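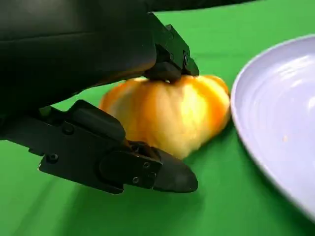 4. Recording pick-and-place examples (wrist view)

Read section 3 first if the arm has not been homed today. This section covers the produce-to-plate task only. Drawer and pouring tasks are in 6 and 7.

What you need
Nakpan arm, powered, homed
Leader handle plugged in to the left port (right port is for the foot pedal)
Green table cover, plain plate, one produce item per the session sheet
Saton recorder open, at least 100 GB free on the local drive

4.1 Before the first take

1. Lay the green cover. Pull it tight at the corners. Small folds are fine, a ridge under the fingers is not.
2. Put down the plate and one item. Nothing else on the cover. Tape, pens, the sheet itself - off.
3. Wipe the wrist lens with the dry cloth. Not your sleeve.
4. In Saton pick task "produce_to_plate". Type the item name exactly as on the sheet, lower case. "yellow pepper" and "pepper yellow" get saved as two different things and somebody has to merge them by hand.
5. Check the wrist preview. Black finger parts should show, along with a good stretch of table in front of them. If all you see is finger, the camera bracket has slipped. See 3.6.
6. Lock exposure. Auto exposure hunts every time the gripper housing gets near the cover and the color of the item shifts halfway through the take.

Note: the default task list ships with the Vastholm names. If you are on the Plindville bench choose the list marked P or your takes land in the wrong folder.

4.2 Recording a take

1. Arm at start pose. Hands off the handle. Press the pedal once, wait for the tone.
2. Move in from the side. One smooth path, no stopping to think. If you need to think, do a dry run with the recorder off.
3. Open the fingers wider than the item before you get there. Opening late knocks it.
4. Close until both finger pads are on the item. With lobed things like bell peppers try for a flat face or a shallow groove. A grip on the top of a ridge tends to roll.
5. Hold still for one beat. The segmenter looks for this pause to mark the grasp.
6. Lift clear of the plate rim. Most failed takes at the plate are a clipped rim so go higher than feels needed.
7. Lower over the plate, open, back straight out. Do not drop from height.
8. Return to start pose. Pedal again. Wait for the double tone before you touch anything.

CAUTION: keep fingers and loose sleeves off the cover while the pedal light is green. The gripper follows the handle with no delay and it does not know your thumb from a carrot.

CAUTION: do not push the lower finger down into the table to get under an item. The pad will fold back, and the force limit trips late on the long finger. Come in level, just over the cover.

4.3 Between takes

1. Mark the take: good, recovered, or fail. Keys 1, 2, 3.
2. Move the item to a new spot. Turn it too. Same spot twice in a row is a wasted take.
3. Every tenth take, move the plate. Left, right, nearer, farther. Part of the plate out of the wrist view is OK and wanted, the model has to cope with it.
4. Look at the pads. Juice or skin on them, wipe and let dry.
5. Swap the item when it gets soft or splits. New item, same name, press N so the log shows the change.

Note: crumbs and small specks on the plate are fine. Do not stop to clean them up unless they are big enough to tip the item.

What the marks mean
Good - picked on first close, placed inside the rim, no contact with anything else.
Recovered - slipped or missed, you fixed it in the same take. Keep these! They are worth a lot in training and people delete them out of embarassment.
Fail - item off the table, arm fault, pedal missed, somebody's hand in view.

4.4 How many

A full set is 200 takes per item. Bench target is 2,000 takes across the produce list before the set goes to training. Do not stretch a session past the point where your paths get sloppy. Half a set of clean takes, stop, come back later.

Keep "recovered" in the mix but don't fake them. A slip on purpose looks like a slip on purpose and the model picks up the windup.

4.5 Blur

Some motion blur on the item or the background is normal in the wrist view. Leave it. Re-record only when the blur does not clear during the hold in step 5, or when the finger screws look smeared as well. Fingers ride with the camera, so a smeared finger at a steady opening means a loose bracket or a dirty lens, not speed.

Check in this order:
1. Lens. Wipe.
2. Bracket screws. Snug, not tight.
3. Shutter setting in Saton. Should read "short". It resets to "normal" after an update.
4. Room lights. Overheads on, blinds down in the afternoon.

4.6 Faults during a take

Code 43: handle and arm out of sync. Pedal off, let go of the handle, re-home. Mark the take fail even if it looked ok.
No double tone: recorder still writing. Wait. If nothing by the time the pedal light goes amber, the drive is full or unplugged.
Item stuck to the pad: pedal off first, then take it off by hand. Never shake the arm to get rid of it.
Preview frozen: the take is lost. Unplug the camera lead at the recorder end, count to five, plug back in, reopen the task.

4.7 End of session

1. Arm to park pose, power off at the base, then unplug the handle. In that order.
2. Run "Check set" in Saton. It lists takes with no hold, no mark, or a missing item name. Fix names now while you remeber which was which.
3. Copy to the bench share. Leave the local copy in place until the share shows a check mark.
4. Produce in the bin, plate washed, cover folded in the drawer.
5. Write the take count and last item on the session sheet. Next person starts from there.

Go to section 5 for trimming and labels.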